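Can a robot arm put books away yet?

Posted by Mio Maruyama, 10/15/26

Quick one. We've got a reading room at work, some 20 desks, and every evening somebody has to go round putting books back in the holders. Boss has seen a video and now wants to know if a machine could do it. Can they? Not asking about big warehouse stuff, just one table, a few books, a file holder. Budget small.

Fumiko Kinoshita

No. Get a trolley.

Junpei Kamata

Depends what you mean by yet. Picking up a box, fine, done for years. A book lying flat is horrid — no edge to get under, and if you grab the cover only it flops open. Then you have to turn it upright and get it in a slot next to others that are leaning all over the place. We tried for 2 months at Skultard and thin paperbacks were the worst by miles. Hardbacks went ok if the slot was wide. Loose sheets forget it.

Sort of job I mean, big book flat on the table, arm next to it, holder behind:

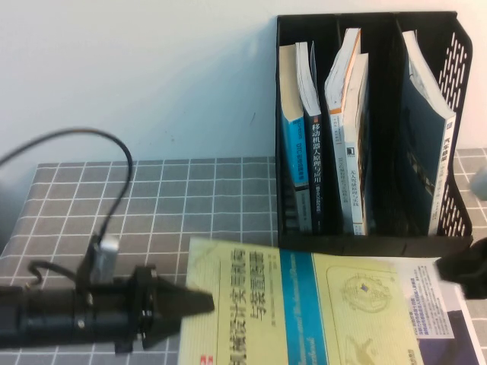 Flat book, paper under one side, leaning spines in the holder.

Victor Masanja

Agree with Junpei mostly. Would add that pushing the book to the table edge first helps alot, then you can pinch it. Needs a clear edge though. For 8 books a night I'd do it by hand, takes 5 minutes. Ask again in April, Drestell are meant to have a new gripper out by then, no idea of price.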